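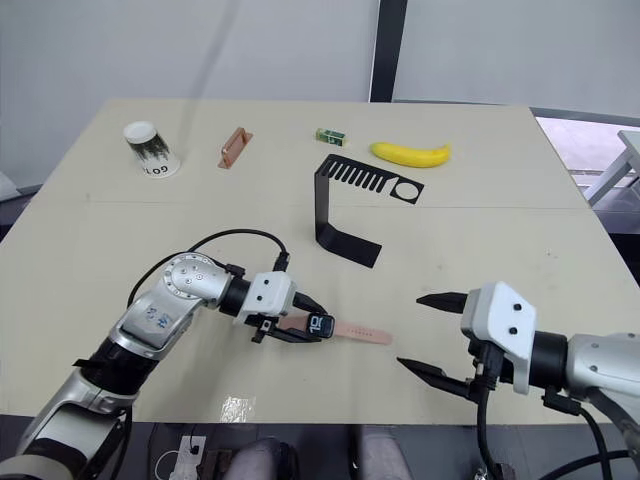 The pink strap, lying flat for once.

I stopped wearing a watch to bed in January. Before that I had worn one every night for two years and checked my sleep score before I was fully awake. If the number was low, I felt tired. If it was high, I felt fine, even after nights when I remembered being up at 5 looking at the ceiling.

The app I used was Lumitach. It kept a history, and when I finally scrolled to the bottom there were 1,784 entries, counting naps and the times it thought I was asleep on the couch during a movie. I read through a few weeks of them and learned that I sleep badly on Sundays. I knew that already.

So now the watch comes off at 10 and stays out of the bedroom. I bought a plain Pullinen alarm clock with a dial and a loud bell. It ticks, which bothered me for the first week.
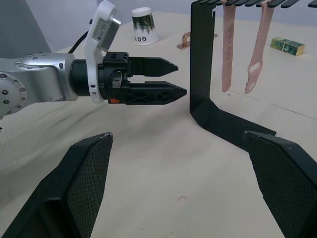
Silver, black and white, with a bit of orange.

I still wear the watch during the day for walks and for the timer when I cook. My wrist has lost the pale stripe. I don't know if I sleep any better, and I no longer have a chart to tell me. I do get out of bed faster, mostly to shut off the bell.

Next I want to try leaving my phone in the kitchen too. I'll start on a Tuesday, when I don't have to be up early.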